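Brustelach (business hub)

Brustelach is a shared office and landing scheme for small software firms that want a foothold in a market a long way from home. I've been keeping this entry going for a while now, so forgive me if it wanders a bit (I do have opinions on the place, and I've never been much good at hiding them). In short, a company signs up, gets a registered address, a desk or two and somebody local who answers the phone, and from there it tries to sell its wares to customers it could never have reached by email alone.

Background

The idea came from Yu-ting Kong, who had spent years selling accounting software for a firm called Breltico and was tired of flying out for meetings that could have been moved, and then were moved, once she'd landed. She wanted a fixed base with a proper letterbox. Breltico agreed to pay for the first lease on the condition that other firms could share it, and that condition is really the whole of Brustelach as we know it today!

The first office opened one January with 4 member companies. Two of them made payroll tools, one did booking systems for ferries and the last was Grultov, which sells stock control software to chemists and small hospitals. I still think Grultov had the best of it in those early days, mostly down to having a product that people could understand in one sitting.

How membership works

A firm joins for 2 years at a time. There is a joining fee and then a monthly charge, and the charge goes down if you bring your own staff and don't lean on the shared ones. In return you get:

A registered address and help with the company paperwork

Desk space, with meeting rooms booked by the half day

Introductions to local resellers, banks and accountants

A shared support line in the local languages, open until six in the evening

The support line is the bit I'd pay for. Anyone who has tried to run a help desk from four time zones away will know why, and the people on it are lovely (patient, too, which I am not).
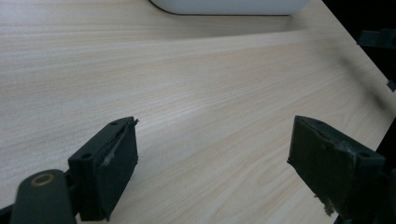

The Mathebula agreement

Mathebula is a reseller with shops and service desks in a good number of towns, and for a long time it wouldn't touch software from abroad. Its complaint was a fair one: vendors turned up, signed a deal, went home and stopped replying. The agreement it reached with Brustelach got round this by making the hub itself responsible for the first reply to any fault. If a member company goes quiet, the hub has to find someone who can fix the problem, and it sends that company the bill.

It took ages to hammer out. There were 2 drafts before the final one, and the earlier of them had a clause on refunds so long that I gave up halfway through reading it. The version that was signed is much plainer, and members are expected to read it before they join. By the last tally I saw, Mathebula had sold 1028 licences under the agreement, most of them for Grultov's stock system, with payroll a fair way behind.

Criticism

Not everybody is keen. Local developers have said that the hub brings in finished products and doesn't leave much work behind, apart from support and a bit of translation. I have some sympathy with that. Kong's answer has been that members should hire local programmers once they've renewed for a second term, but it's a request in the handbook and there's no penalty for ignoring it. Grultov has done it. Others say they will, which could mean anything.

There's been grumbling about price as well, mainly from one-person firms who find the monthly charge steep for a desk they hardly use. A cheaper address-only membership was brought in for them. It doesn't include the support line, so to my mind it rather misses the point, but plenty of people seem happy with it and I've been wrong before.

Open days

The hub holds an open day on a Saturday a few times a year, when firms thinking of joining can look round and talk to members over lunch. Go if you get the chance! Ask the support staff which products bring in the most calls, and have a word with somebody from Mathebula if they've come along. You don't need to book, though it helps with the catering if you let the front desk know you're coming.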